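Jukness tapered storage bin, grey
Reviewed by Yannick Hoarau, 7/30/22

The Jukness is a large, open-topped plastic bin with sloped walls, sold singly or in a set of three. I bought one in May as a general bin for mixed small items and have used it on a bench top for most of that time. The previous bin in the same position was a straight-sided Clumum.

The taper is steep. The rim is a good deal wider than the floor, so usable base area is less than the outside dimensions suggest, and anyone measuring for a shelf should work from the rim. In return, access is good from all sides and empty bins nest without sticking. Soft items tend to rest against the slope, while tubes and other rigid pieces settle on the flat.
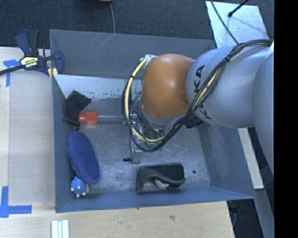
Mixed contents: capped clear tube on the floor, blue plush toy in the corner.

Surface wear is the main weakness. The floor scuffs readily and takes on a mottled look, with darker stains that stand out against the grey. Pale streaks collect high on the inner walls. Washing-up liquid and a soft brush removed part of the marking on mine; scratches are permanent. Clear objects are hard to pick out against the floor, and a darker or coloured version would suit them better.

Rigidity is adequate. With a load of 7 kg the walls bowed slightly when lifted by the rim, with no cracking. There is no lid in the range. The Zinchenko equivalent has one, but costs £18 against £7 for the Jukness.

Delivery from Justero was prompt and the packaging minimal.

Recommended for open storage where appearance is secondary. Less suitable for stacking when full.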